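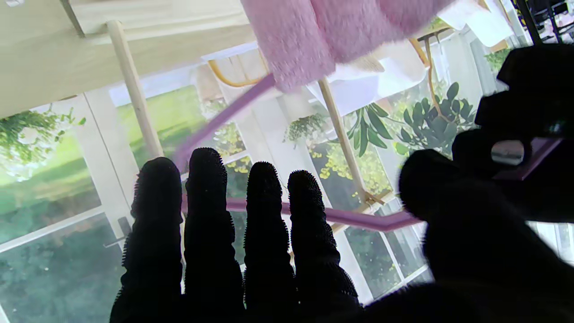
손목 카메라 화면. 작업 대상은 보라색 플라스틱 옷걸이와 분홍색 수건.

기술지원 요청 처리 기록
접수일: 2025년 1월 20일 월요일
요청 기관: Corketti 생활환경 시험실
대상 장비: Nora 조작 시스템, Purnov 다지 핸드(우측)
제어 소프트웨어: Morgan
심각도: 2등급(작업 중단, 인명 피해 없음)
상태: 조건부 종결

1. 요청 내용
옷걸이와 수건을 다루는 작업 중 우측 핸드가 명령에 응답하지 않고 손가락을 편 자세로 정지하는 현상이 반복되어 원인 확인 및 조치를 요청함. 정지 시 팔은 마지막 명령 위치를 유지하며, 운용 화면에는 핸드 통신 시간 초과가 표시됨. 비상정지 해제 절차를 수행하면 일시적으로 복구되나 같은 작업에서 다시 발생한다고 함. 요청 기관은 특히 정지 직후 핸드가 예고 없이 초기 자세로 복귀한 사례가 한 차례 있었다는 점을 안전 사항으로 별도 보고하였음.

2. 접수 당시 확인 사항
가. 손목 카메라 영상은 정지 구간에도 끊김 없이 저장되어 있음. 따라서 손목부 전원 전체가 차단된 것으로 보기는 어려움.
나. 창을 등진 조건에서 손가락이 어둡게 기록되어 영상만으로는 손가락 관절의 미세한 움직임을 판별할 수 없음. 관절 상태는 제어기 기록을 기준으로 판단함.
다. 현상은 팔을 낮게 두고 손목을 크게 돌린 자세에서 주로 보고됨. 팔을 작업대 위로 올린 상태에서는 보고된 바 없음.
라. 해당 시험실은 작업 중 사람이 같은 공간에 머무를 수 있는 구조이므로, 원인 확인 전까지 핸드의 자동 복귀 기능을 해제하도록 당일 안내함.

3. 재현 시험
요청 기관의 협조를 받아 동일 공간에서 원격 입회 방식으로 시험을 실시함. 팔을 탁자 아래쪽까지 낮춘 뒤 손목 회전 각을 단계적으로 늘리고, 각 단계에서 손가락 굽힘과 폄을 반복함. 약 12회 반복한 시점에 최초 정지가 재현됨. 이후 손목을 역방향으로 돌리자 통신이 저절로 회복되었으며, 같은 각도로 되돌리자 다시 끊어짐. 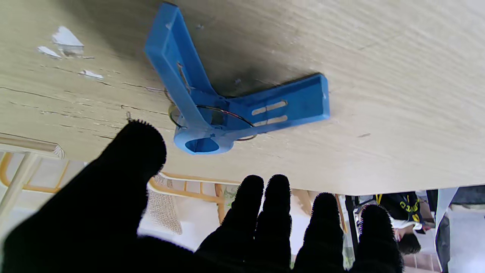
손가락 외피를 벗긴 상태와 씌운 상태를 비교하였으나 발생 각도에는 의미 있는 차이가 없었음. 구동 전류도 정지 직전까지 정상 범위에 있어 손가락이 물체에 걸려 과부하가 발생했을 가능성은 낮다고 판단함. 옷걸이나 수건을 잡지 않은 상태에서도 재현되었으므로 파지 대상물은 원인에서 제외함.

4. 기록 분석
핸드와 제어기 사이의 RS-485 회선에서 검사합 오류가 먼저 증가하고, 이어서 응답 누락이 발생하는 순서가 모든 정지 기록에서 동일하게 나타남. Morgan은 응답 누락이 1,000밀리초를 넘으면 핸드를 오류 상태로 전환하며, 이 동작 자체는 설계와 일치함.
문제가 된 자동 복귀는 회선이 회복된 직후 발생함. 오류 상태에서 대기 중이던 초기화 명령이 운용자 확인 없이 전송된 것으로, 설정 파일의 재연결 후 초기화 항목이 활성화되어 있었음. 해당 항목은 지난 5월 설정을 변경한 뒤 원래 값으로 되돌려지지 않은 것으로 기록에서 확인됨.

5. 원인 판단
직접 원인은 손목 회전부를 통과하는 통신 케이블의 접촉 불량으로 판단함. 케이블 고정구가 커넥터에 지나치게 가깝게 체결되어, 큰 회전 각에서 커넥터에 인장력이 가해지는 상태였음. 자동 복귀는 이와 별개의 설정 문제이며, 두 사항이 겹치면서 안전 보고로 이어진 것임.

6. 조치 내역
가. 우측 손목 통신 케이블 교체. 고정구 위치를 옮겨 여유 길이를 확보함.
나. 재연결 후 초기화 항목 비활성화. 회선 회복 후에는 운용자가 화면에서 확인한 경우에만 핸드가 움직이도록 변경함.
다. 교체 후 동일 자세에서 재현 시험과 같은 절차를 다시 수행하였으며, 통신 오류가 기록되지 않음.
라. 교체한 케이블은 Purnov 측에 반송하여 단선 부위 확인을 의뢰함. 회신 대기 중.

7. 요청 기관 준수 사항
핸드가 정지한 경우 손가락이 펴져 있더라도 손으로 만지거나 물체를 빼내지 않아야 하며, 반드시 비상정지를 누른 뒤 접근하여야 함. 탁자 아래와 같이 운용자 위치에서 핸드가 잘 보이지 않는 자세로 작업할 때에는 팔의 속도를 제한 모드로 설정할 것. 좌측 손목 케이블도 같은 방식으로 고정되어 있을 수 있으므로 다음 정기 점검 전에 고정구 위치를 확인하고 그 결과를 본 요청 건에 회신하여 주시기 바람.

8. 잔여 사항
반송품 분석 결과 및 좌측 점검 회신이 접수되면 최종 종결로 전환함. 그 전에 동일 현상이 발생할 경우 신규 요청을 등록하지 말고 본 건을 다시 열어 제어기 기록과 손목 카메라 영상을 함께 첨부할 것.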